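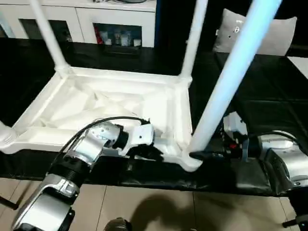

A white plastic stool, upside down, with the ribs under the seat showing.

Opinion > Home > Furniture

Before you buy a cheap plastic stool, turn it over. The top tells you the colour and whether it will be comfortable for ten minutes. The underside tells you how it has been put together, and hardly any shop displays it that way up.

I have looked under a good many since January, when one of ours split at a corner and had to go. We had owned it for 16 years, so I have no complaint. It did make me look harder at what was on sale to replace it.

There are two places to check. The first is the ribs. A moulded seat is a thin sheet, and the ribs underneath stop it sagging. I like to see some running diagonally as well as straight, with a deep edge all the way round. The second is the corner where the leg meets the seat. A leg that gets thicker at the join is a good sign. Ours had legs the same width from top to bottom, and the join is where it went.

The Bokby, which I bought in the end, passes on both. The Likum is prettier and comes in better colours, but the underside is nearly flat and I could feel the seat give under my hand. Tredis sells one with legs that unscrew, handy if you are short of cupboard space — though you have 4 more things to tighten.

I would like shops to hang one of each model upside down by the till. It would cost them nothing. Instead we get a label saying the stool has been tested 1,000 times, without a word on what the test was or who sat on it.

People say it is only a stool. But we stand on them to change bulbs, children climb on them to reach the sink, and older visitors drop onto them heavily. I would sooner spend a minute in the aisle with the thing on its head, and put up with the looks.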